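Plornberg price target notes: README

Hello! I keep a small pile of analyst calls on small companies, and this file explains what's in it. It began as a way of settling arguments over lunch and got a bit out of hand. There are 117 rows so far, covering 73 companies, mostly medical device makers with a few drug developers mixed in.

Each row has the company, the broker, the rating (buy, hold or sell, whatever fancy word the broker used), the target, and the last closing price before the note came out. The upside column is worked out from those two, so please don't type over it. I did once and it took me an evening to put right.

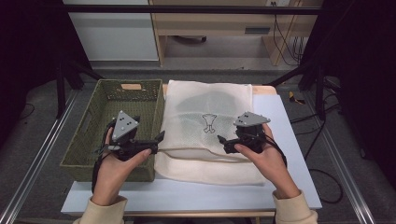
Two hands, a green basket and a cream fabric bag.

Targets are in the currency of the listing. If a company has done a share consolidation, the old targets are adjusted and the "adj" column says y. I've got 16 of those, which tells you something about the sort of company I follow! Kimstead alone has done it twice, and I still want to check the second one against the filing.

Blank cells mean I couldn't find the figure. A zero is a real zero (one broker did set a target of nothing, bless them).
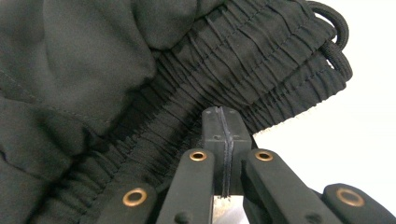

Lakshmi Ramasamy wrote in to say the upside column flatters the tiny companies, and could I please show the market value next to it, as a 500% target on a share worth pennies isn't the same animal. Fair point. It's in from the March version onwards, though 4 of the older rows still need filling in.

Things I'd be careful with: the same analyst sometimes turns up under two brokers after changing jobs, and I've left both in. Stovham reports its year oddly, so its "quarter" column runs one behind everybody else's.
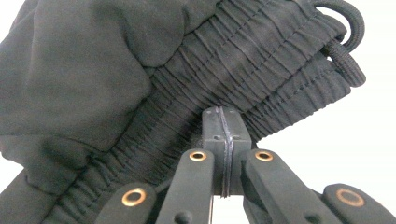
Rai Share Club, Data Corner

Corrections go to me or to Elli Keskinen, who has the other set of keys to the master copy. Send the row number and a link to the note if you can. None of this is advice, and I own shares in two of the companies, both marked in the last column.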